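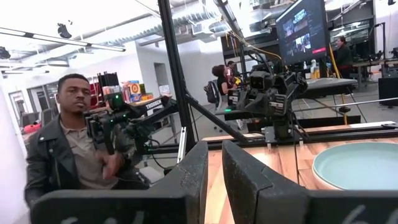
Short thread about sleeping badly when you work nights and then have to go back to days. I did it for three winters at the Dolcombe depot, so this is only my experience, I am not a nurse or a doctor.

1/ The first mistake I made was to go to bed immediately after the shift. I came home at half past six in the morning, lay down with my head still full of work, and looked at the ceiling until nine. Now I stay up for one hour. I eat something small, I wash, I read a few pages. Then bed.

2/ Light was the big one for me. In January it is dark when you finish, so it is easy. In May the sun is already strong and my body believed it was time to start the day. I wear sunglasses on the bus home. My neighbour at Surkgate thinks I am a little bit mysterious.

3/ Curtains: I bought the thick ones but they left a line of light at each side. Rainer Voß, who was on my shift, told me to fix the edges to the wall with sticky strips. It cost almost nothing and it made more difference than the curtains did.

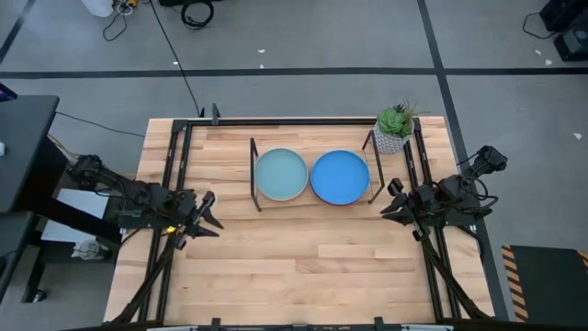 4/ Food. I used to have a full dinner at three in the morning and then my stomach was heavy all day. Soup is better for me, or eggs with bread. After four I take only water or a weak herbal tea. I like lemon balm, but my wife says it tastes of garden.

5/ Coffee I stop at one. For some people two o'clock is fine, for me it is not. I tried it many times because I wanted it to be fine.

6/ I kept a notebook for 68 nights. Time to bed, time awake, coffee or no coffee. It is boring to do, but I would never have noticed the thing with the coffee without it.

7/ Going back to days: I do not try to do it in one jump any more. After the last night I sleep only until noon, even if I feel terrible. Then I go outside and walk, roughly 50 minutes, slowly, along the river. In bed by ten. The second day is still bad. The third is normal.

8/ Naps. Twenty minutes with an alarm, sitting in the armchair. If I lie down on the bed I wake up two hours later and I don't know which country I am in.

9/ Somebody asked me about the scented oils. I have one, lavender, a gift from Souad El-Sayed when she left the depot. I put it on a tissue and not on the pillow, because on the pillow it gave me a headache. I can't say if it helps me sleep. I like the smell and I keep using it.

10/ If you are falling asleep on the way home, please take the bus and not the car. And if it goes on for months, speak with your doctor. I waited too long with that.

Tomorrow I will write about ear plugs, I have tried five kinds and I have opinions.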